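Friesen puts its Peka bin-picking kit on sale, junk drawer welcome

Ellwood, 26/02/2026. Friesen today opened orders for Peka, a bin-picking kit for people whose bins look nothing like the ones in brochures. It includes a gripper, the picking software and 11 pages of manual, two of them about cables.

Peka works with robot arms customers already own. Our test bench runs on a KUKA, and the stock there would embarrass any warehouse: a red stapler, a wooden spoon, toy animals in black and white. Matching parts in tidy rows are supported too, for those who lead such lives.
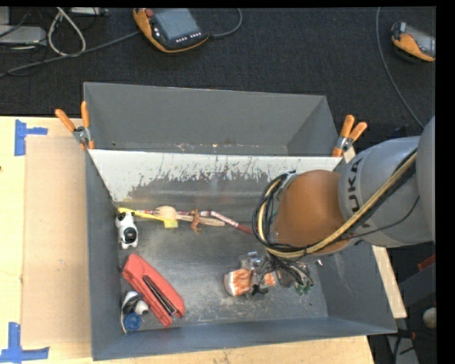 Sarla Agarwal would have liked a shorter manual, and told us so twice, but said she would still take Peka over writing a new program every time the parts change.

Setup takes three days, including the afternoon spent looking for the right adapter. Dernska, the subscription that adds new object types, is sold separately and can be canceled by email, without a phone call in which we sound hurt.

The first 400 kits ship from Ellwood. Demo visits can be booked through the Friesen sales desk. Bring your own clutter.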